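How to plan and record kitchen demos for a student robot arm project

Okay, so if you've found this page you're probably in a school or college robotics club, you've got an arm that moves, and now somebody has said "let's teach it to do stuff in a kitchen." That was us in March. Our club project is called Wendau and we've been at it long enough to have made most of the beginner mistakes, so I'm writing up how we run a recording session now. You don't need fancy gear for any of it.

What you need

A counter you can use for a whole afternoon
Ordinary kitchen things
Masking tape and a marker
A notebook (paper! phones wander off)
A laptop with plenty of free disk space

Step 1: Pick one tiny task

Tiny as in "put the mug on the board." Our first idea was "make breakfast," and I still laugh about it. Write the task as one sentence with one verb in it. If you need the word "then," you've got two tasks, so split them up and record them separately.

Step 2: Set the counter

Choose one thing to be your anchor and keep it in the same area for the whole session. We like a cutting board because it's flat, it's easy to find in the footage, and it gives you a natural place to put things down. Everything else can move around a bit between takes.

Please don't clear everything away, though! We recorded 138 takes on a bare counter and the policy we trained on them fell apart the minute a cereal box showed up. Leave the toaster where it lives. Leave the jars and the mug and the plate. You want your arm to learn in the kind of kitchen people really have. 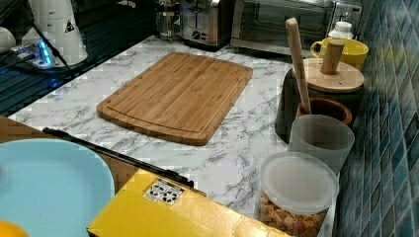

Once you're happy with the layout, make a quick sketch of it in the notebook and give it a letter. Layout A, layout B and so on. We skipped this for weeks and then couldn't work out which takes went with which setup, and two of us lost a whole evening sorting it out.

Step 3: Do a dry run

Go through the task slowly three times with the recording off. Watch for your sleeve covering the object, for cables that snag, and for anything shiny that throws a glare. Marble and stainless steel are the usual suspects — try switching off one lamp before you start moving furniture.

Step 4: Record in short blocks

We do blocks of 6 takes and then change the layout. Any longer and people get sloppy, and you can see it in the data. For each take:

Start with your hands out of the way
Do the task at a normal, slightly lazy speed
Stop for a second at the end before you reset
Write down good, bad or weird

Keep the weird ones. I put ours in a folder called Goner, and it's been the most useful folder on the laptop whenever we want to see why something failed.

Step 5: Check before you pack up

Open the first and last take of every block and play them all the way through. It takes 7 minutes and I've been sorry every time I skipped it.

How many takes is enough? We're aiming for 2,000 by the end of the school year, but we had a mug task working passably on far fewer, so start small and train early. Next up I'm writing about how we label everything — that one's going to be long, so bring a snack.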